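Loose cables on the desk – coil, tie or box?
Forum: Home Office and Workspace > Storage and Tidying
Tue 7 July

tapia_bench
Trying to settle on one way to store thin black cables. Mine end up on the wooden table in loops and I lose time every week pulling them apart. Table top as of this morning:

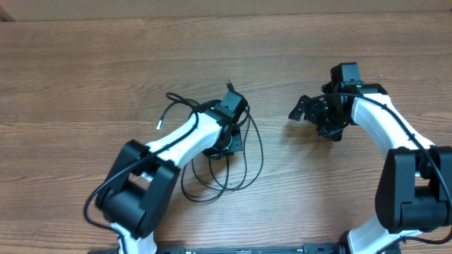 What I have tried so far

1. Twist ties. Fine for a week, then I stop putting them back on.
2. A shoe box. Everything comes out of it in one lump.
3. Wrapping around my hand. The cable keeps the bend and springs open when I put it down.

I don't want to drill into the table. It has a nice warm grain and I oiled it in March. Budget is small. What do you use?

wanditz11
Hook and loop strips, the kind that come on a roll. Cut them to length and leave one on each cable permanently, fixed near one end. If it lives on the cable you can't lose it. I bought a roll two years ago and still have half.

Also stop wrapping around your hand. That puts a twist in every turn. Lay the loops down flat and let the cable go where it wants.

crate_and_shelf
Disagree on the strips for thin cable. They are bulkier than the cable and they catch on each other in a drawer. I use zip bags, one cable per bag, with a label on the front. The bags stand up in a Jornley drawer insert like file cards.

wanditz11
Bags are slow. You have to push the air out, close it, find the slot. I tried it and ended up with cables lying next to empty bags.

crate_and_shelf
Takes me a few seconds. Depends how often you get them out, I guess. Mine are mostly spares.

tapia_bench
Most of these get used every day, so bags may be a pain. Would the strips hold on something really thin? I have only seen the wide ones.

wanditz11
They come narrow too. Wrap it once around the end of the cable first, then around the whole coil.

plainpine
Before buying anything, sort out which ones you need. I had a bin of 155 cables and kept 11. The rest went to electronics recycling. Storage got easy after that.

For the ones that stay on the table, I use a weighted cable holder, a Jodura. It sits near the back edge with no screws and no glue. Put felt under it if the oil finish is soft.

crate_and_shelf
Agree on sorting first. I would be careful with anything sticky on oiled wood. I had adhesive clips on a walnut desk and they took the finish off when I moved them.

plainpine
Same here – clips left pale marks. Felt pads are OK if they are dry and you lift them now and then.

tapia_bench
No adhesive then. I will sort them tonight, order narrow strips for the daily ones and bag the spares. Does over-under coiling matter for short cables?

wanditz11
Not much on short ones. On anything longer than your arm I would learn it. Make one loop the normal way, flip the next one under, and repeat.

plainpine
I never got the hang of it. Big loose loops have been fine for me.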